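Ticket 83 – right gripper lets go early
Opened 10/19/21 by Neelam Chaturvedi
Build: Prarula, two arms, Landundale shared workshop
Status: open, sulking

Left arm behaves. Right arm picks up the small brown block, carries it nicely, then drops it whenever the elbow passes a certain angle. On the bench I swapped the finger servo, then swapped it back, which used up an evening and improved nothing except my speed with tiny screws.

Next I moved the whole job into the simulator, living room map, TV and console table as the target. If it fails there too, the wiring is innocent and I owe it an apology.
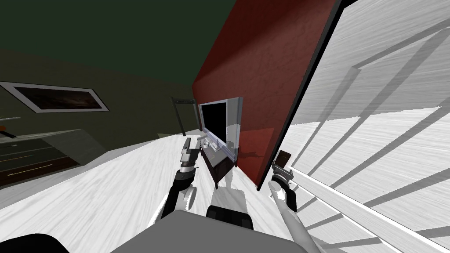

Does the simulator use the same grip force limit as the real arm?
Both read it from one config file, currently set to 25 percent, so a bad value there shows up in both places.

Ran the carry again at that setting. Same drop, same elbow angle. Wiring cleared. Raised the limit for the right arm only and got 2 clean carries, then one that ended under the table. Suspect the elbow move resets the limit partway through – checking the Dubey controller script tonight.

Comments (2)

Ashok Shukla: Look for a leftover "home" call in that script. I put one in back in January and may have forgotten it. Sorry.

Fulard: Had this on mine. Blamed the servo for a month.

Landundale Workshop build log | Contact | Back to top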